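Storage and Small Furniture: Photos from the Cuypers Street Workroom

Posted August 6, 2025, by Ans Aerts

The workroom on Cuypers Street has been open to members since April, and most of the requests we get are for pictures of how things are kept. This page covers the storage only. The benches and the sewing corner have their own gallery. Click any title to go back to the index. Captions are mine unless marked otherwise.

Some background for anyone who hasn't been in. The room is 19 feet long and has one door and no closet. When we took it over, supplies were kept in grocery bags along the wall, and you had to open most of them to find a glue stick. We set a budget of $226 for storage and kept to it. Everything on this page was either bought new with that money or given by members.

Tower with three bins

The tower is three plastic bins stacked one on another, with white sides and a dark see-through door on the front of each. With the doors closed you only get a hint of what is inside, so the bins look tidy even when they aren't. Each door has a brown strap for a pull, fixed with small metal fasteners. There are brown handles on the side walls as well.

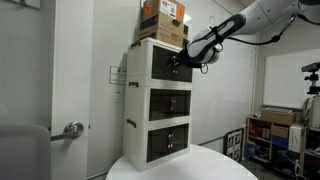
Using the bins

Top bin: tape, string, scissors, and the good rulers. Please return the rulers. We started the year with more of them than we have now.

Middle bin: paper and card, cut sizes only. Full sheets go in the flat drawers by the window.

Bottom bin: anything heavy. Jars of screws, the hole punch, the two clamps. A stack like this stands better with the weight low down.

If you need to move the tower, take the bins off one at a time. Pull the strap straight toward you to open a door. Pulling it sideways puts strain on the fasteners.

Boxes on top

Cardboard boxes can go on top of the tower while they wait to be unpacked or sent out. Leave the shipping labels on until the contents have been checked against the order. After that, peel or black out the label, flatten the box, and put it with the recycling. Please keep the pile to two or three boxes. A tall one is hard to reach and blocks the light from the side lamp.

The round table

White, round, and used for nearly everything. It came from a member who was moving to Prornlow and had no room for it. It wipes down with a damp cloth and dish soap. Don't use the scouring pad — it dulls the top. If you are laying out a large project, move the storage to the bench first and put it back when you finish.

What we tried before

Two other systems came and went before the bins. The first was a set of open wire baskets from Dullmont. They were cheap and strong, but small things fell through the gaps, and everything in them got dusty. They are now in the garden shed holding plant pots, where they do fine.

The second was a fabric cube shelf from Endutis. The cubes sagged after a few weeks of holding paper. We still have the frame and will give it to anyone who can collect it.

Doors made the biggest difference. Dust stays out, and people seem more willing to put a thing away when there is one clear place for it.

Still to do

Labels for the bin doors. I would like something that peels off cleanly, as the contents will change in the fall. If you have a label maker to lend, leave a note in the book by the door.

A second tower, if the money allows. Fabric scraps are still in bags.

Photos of the flat drawers and the tool wall will go up on a separate page when those are finished. To use a picture from this gallery in a newsletter or on your own site, write to me first and include the page title.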